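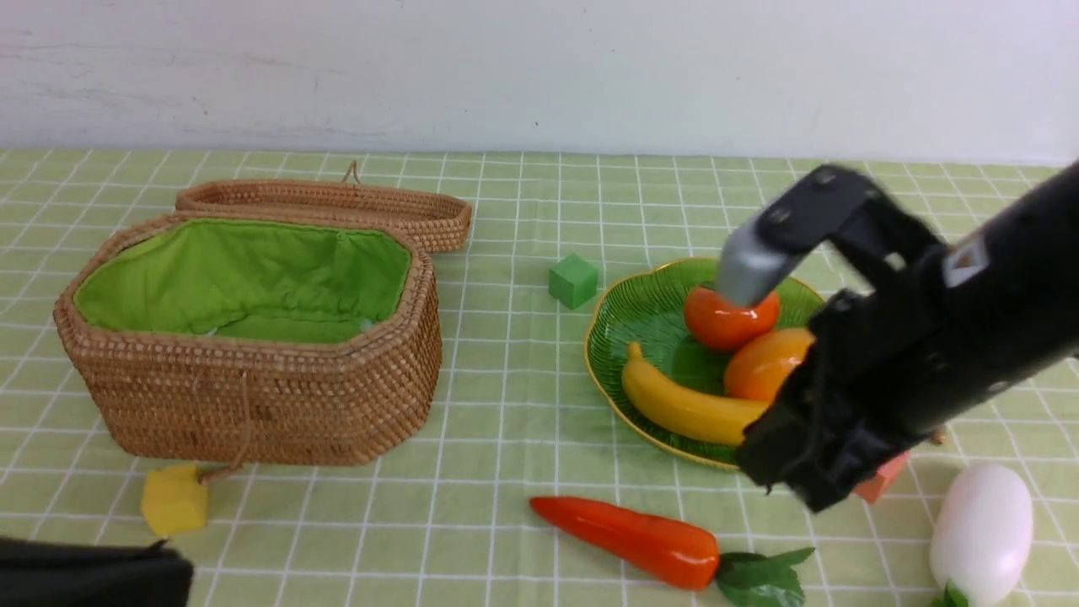 2 min read · 12 posts

1/ A few posts on how the basket-and-plate cell at Stendis is set up and what I do to keep it going. Two of you asked after the April post about the grippers.

2/ The cell is one table, one black arm with a two-finger gripper, and a set of toy food. The arm comes in from the right. The wicker basket stays on the left with its lid tipped back, and the green plate goes where the gripper can come down on it without leaning over the basket.

3/ The cloth is a printed grid and it matters more than it looks. I put things back by counting squares from the table edge. If the cloth creeps, everything creeps with it, so it gets pulled straight before each block of runs. Small wrinkles under the plate are fine. A fold in front of the basket isn't.

4/ Cloth height is 820 mm off the floor. I check it after anyone has moved the table, at all four corners. One foot on ours winds itself down over a few weeks.

5/ Finger pads. These wear first. They are grey rectangles at the fingertips and the toy fruit is glossy, so a polished pad lets a round one slip. Wipe with a damp lint-free cloth every 200 picks. Don't use solvent, it made our first pair go hard.

6/ The last pair lasted 1,043 picks before I changed them. Drukent sell them in pairs. Change both, even if one still looks good – with one new and one old the fruit gets pushed sideways as the fingers close.

7/ Screws on the gripper housing: check with the short driver, power off, arm parked to the right. Nip them up, no more. I put a paint mark across each head so I can see at a glance whether one has turned.

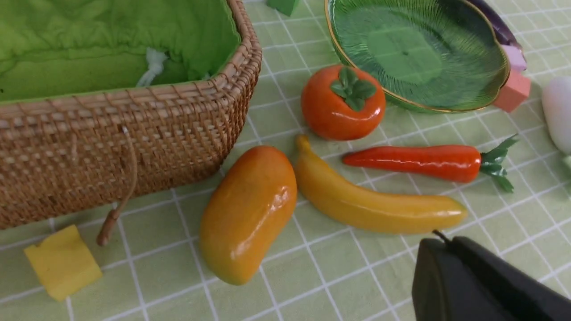
8/ Wrist camera. Do the lens at the same time as the pads. The view should take in the basket rim on one side and a corner of the gripper on the other. If the gripper takes up more of the picture than it did last week, the bracket has slipped.

9/ Glare is the other camera job. The mango and the persimmon both throw back a bright spot from the overhead light. We turned the lamp down a bit and moved it towards the wall. It's better but not gone. The glass dish with the gold rim is the next thing I want to sort out.

10/ Straps and cords. The basket has a thin strap hanging down the front and the lining has a drawcord. Either could get caught in the fingers. Before a run I check the strap is hanging down against the weave.

11/ Logging is done in Voyle, one line per stop. Some 184 lines so far, and the most common entry is a slipped pick. Second is me leaving the door switch off.

12/ Spare pads and the bracket drawing are in the Matirance folder. I'll post the torque figures for the bracket once I've measured them properly.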